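Reading time: 5 min

SKIRKUM STREET SOCIAL CLUB: MINUTES OF THE AUGUST MEETING

Taken down by me, Marisol Cuervo, because Priya is off having her knee done and I was the one sitting closest to the pen. Apologies in advance, I write the way I talk.

We got going at 7.10 pm, ten minutes behind, as the side door was sticking again and half of us were pushing while the other half were pulling. Apologies were received from Priya (knee) and from the Hendersons, who are up north in the caravan until the weather improves.

Last meeting's minutes

Read and accepted, with one correction. I'm told the lamingtons were made by Bev's sister and not by Bev. Bev asked for this to be written down, so it's written down!

Money

We have $4000 in the main account and $148 in the tea tin. The tin is up on last time, which Colin puts down to the new mugs (people seem to feel guiltier using a nice mug). The Erkalbridge hall has sent its bill for the year and it has gone up by $55. There was grumbling. Colin moved that we pay it and stop grumbling, I seconded, and it was carried with a bit of grumbling.

The winter urn money still hasn't been spent. Left over until Priya is back, as she had a quote from someone and we couldn't find it in the folder.

Fruit table

This took up most of the night, so bear with me. We agreed back in autumn that the fruit would go out on a proper table with a cloth, instead of living in a shopping bag by the sink where it was forgotten until it went soft. I've been looking after the table and I brought it up because I'd like a few things settled.

First, the cloth. I love the mango cloth and I'll say so in the minutes. It's white with the lacy pattern, it has mangoes printed all over it with "mango" written beside them in case of doubt, and it cheers up that end of the room no end. Glenys feels that a mango cloth with oranges sitting on it is confusing. She would like a plain one. Tom pointed out that we had a plain one and everybody put their wet cups on it. We went round and round on this for longer than I care to record. The mango cloth stays through to Christmas and then we'll look again.

Second, the tray. I've lined it with the purple towel so things don't roll and bruise, and I've left the towel long so it comes down over the front. Colin asked whether the fruit was then supposed to go in the tray, given that it seems to finish up everywhere but. Yes, Colin, it is.

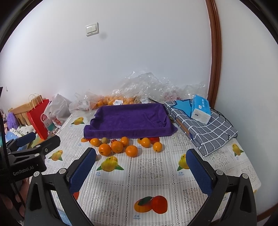 The fruit table: purple towel in the tray, oranges out the front.

Agreed, after some back and forth: fruit goes in the tray once it has been looked over, bigger oranges underneath and the little ones on top. The red fruit and the yellowy-green one are to go at one end by themselves, as they get lost under the edge of the towel. Anything squashy goes to Tom for his compost. If you take the last orange, please tell whoever is on kitchen.

Third, the grey check cloth. It's for wiping hands and fruit and nothing else, and it lives folded on the right of the tray, the one with the blue star on it. Glenys found it in the bathroom last month. The tissues can stay on top of it where people can reach them. I was also asked about the wooden stick. Bev thinks it should be in the cutlery drawer and Tom thinks it should be in the bin, so it will stay on the table until one of them gives in.

Action: Marisol to wash and iron the mango cloth before next meeting. Tom to bring a bucket with a lid (a proper lid this time, please Tom).

Orange deliveries

The Montoya orchard has been very good to us and we'd like to keep going with them. Bev will ring and see if they can drop off in the morning, when there's someone to open up. Glenys wondered if we might get some real mangoes when they come into season, to go with the cloth, and I think that was her way of making peace. Warmly received!

Marmalade afternoon

Moved by Bev, seconded by everyone at once. We'll use up whatever oranges are left over. Start at 2 pm, finish when the jars are full. Please bring your own apron and any clean jars with lids that fit. Glenys has the big pot. I've got muslin, and a recipe of my mum's that calls for a frightening amount of sugar, but it sets every time.

There was a discussion about thick cut or thin cut. I'm not going into it. We'll make some of each.

Cistura bus trip

Colin has been in touch with the gardens at Cistura and they can take us in spring. There's a ramp, there's a tearoom, and the driver will stop on the way for those of us who need a stop. Names on the sheet by the door. If you get carsick, write that beside your name and you can sit up the front with me.

Other business

The side door. Tom will plane it.

Someone has left a pair of reading glasses in a green case in the kitchen. They're on the windowsill.

Bev would like the radio turned down during cards.

Meeting closed at 8.35 pm and we had a cuppa. Next meeting same time, same place, and Glenys is on slice.

M. Cuervo

3 comments

Bev: Thanks love, good minutes. My sister says thank you for the correction. Montoya's can do mornings, I rang them, so that's sorted.

Tom W: The bucket had a lid. It was a dinner plate but it did the job. I'll bring the other one. Also happy to pick up the sugar for the marmalade if someone tells me how much.

Glenys: For the record I don't dislike the mango cloth, I only said it was confusing. Thick cut for me please. Has anyone got a long wooden spoon, mine's split down the handle.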